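Section 4: Setting up the Okex benchtop soda maker

Read this section through once before you start. Set-up takes less time if the cylinder, bottle and drip tray are already out of the carton and the packing tape has been removed.

4.1 Choosing a position

Place the unit on a flat, level surface that will take its weight with a full bottle attached. Leave a clear gap behind the rear cover so it can be lifted off when the cylinder is changed. Keep the unit out of direct sun and away from cooktops, heaters and the top of the fridge.

If the surface is covered with cloth or a mat, check that all four feet sit flat and the unit doesn't rock when you press down on the carbonating button. On a thick covering, put a firm board underneath.
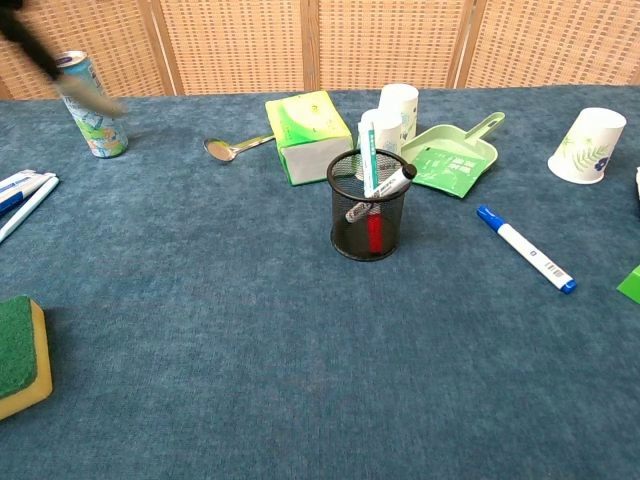
Do not plug anything in. The Okex works on gas pressure only and has no power lead. The socket moulding on the rear cover is blanked off and is used only on the Kassab model.

4.2 Fitting the cylinder

CAUTION: Use only cylinders marked as suitable for this unit. Do not fit a cylinder that is dented, rusted or past its test date.

1. Lift the rear cover straight up and set it aside.
2. Remove the seal and plastic cap from the cylinder. Keep the cap, as the cylinder must be capped when you return it for exchange.
3. Stand the unit upright and feed the cylinder up through the base ring.
4. Turn the cylinder clockwise by hand until it is firm. Do not use a spanner, pliers or thread tape.
5. Refit the rear cover. It clicks when seated.

Note: A short hiss as the thread engages is normal. If the hiss carries on after the cylinder is hand tight, unscrew it, check that the black washer is in the valve seat and try again. If it still leaks, remove the cylinder, take it outside and ring the service line.

4.3 Preparing the bottle

The bottle supplied holds 1,000 mL to the fill line. The smaller bottle, sold separately, holds 500 mL to the fill line and needs the short nozzle from the accessories bag.

1. Wash the bottle and cap in lukewarm water with a little dishwashing liquid. Do not put either in the dishwasher.
2. Rinse well and check for cracks, cloudiness or a change in shape. Discard the bottle if you find any of these.
3. Fill to the line with cold tap water. Water from the fridge takes up gas better.

CAUTION: Carbonate plain water only. Adding cordial, juice or wine before carbonating will block the nozzle and may cause the bottle to overflow under pressure. Add flavouring afterwards, slowly, with the bottle tilted.

4.4 First use

1. Tilt the bottle holder towards you and push the neck of the bottle up into the collar.
2. Swing the bottle back until it hangs upright and locks.
3. Press the button in short, firm bursts of a second each. Three bursts gives a light fizz, five a strong one.
4. Wait for the pressure to release, then tilt the bottle forward and draw it down.

Throw out the first bottle. It flushes the nozzle and may have a slight taste from the new seals.

4.5 If there is no gas

Check that the cylinder is fully screwed in and the bottle is locked upright. The button will not move through its full travel with the bottle tilted. If both are correct, the cylinder is probably empty. See page 19 for exchange.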